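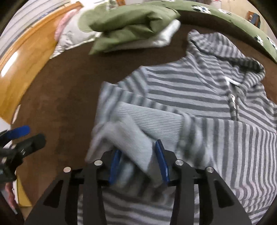
Bon, ça y est, j'ai replié le sweat à capuche. Encore. Je vous avais parlé du projet Skuvine, pour lequel je montre à la main comment on plie du linge, une pince dans chaque main, et on me demande souvent ce que ça fait concrètement. Eh bien ça fait mal aux pouces !

Le principe, tel que Graciela Leiva me l'a expliqué : je fais les gestes avec les pinces, tout est enregistré, et le robot apprend ensuite à partir de mes démonstrations. Il en faut 245 pour les vêtements à manches longues, et chacune doit tenir en 90 secondes. Un t-shirt, facile. Un sweat rayé avec une capuche et un zip... disons que j'ai découvert des gros mots.

Le pire, ce sont les manches. Avec les doigts, on attrape le poignet sans y penser. Avec deux mâchoires, il faut viser, serrer, soulever, et surtout ne pas prendre l'épaisseur du dessous avec (ça m'arrive une fois sur deux, et tout le devant vient avec la manche). Graciela me répète d'aller plus lentement - elle préfère un geste lent et propre à un geste rapide que le robot ira copier de travers.

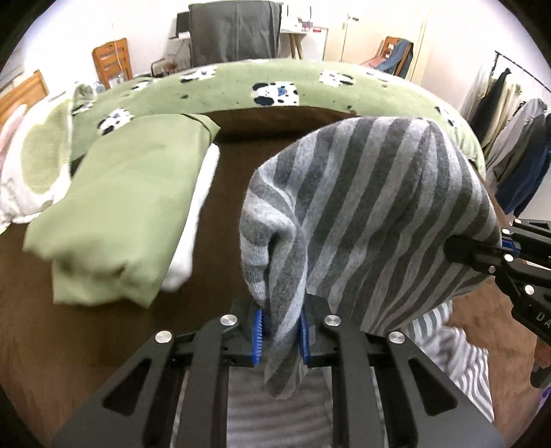 Le sweat rayé, à deux pinces, sur le lit.

Mon petit truc du moment : je me place bien face au vêtement avant de commencer, et je ne lâche jamais les deux côtés en même temps. Et quand je rate, je rattrape mon erreur sans arrêter l'enregistrement, il paraît que c'est utile aussi.

J'en ai fait 20 dans la journée. Demain, les pantalons - si mes pouces sont d'accord.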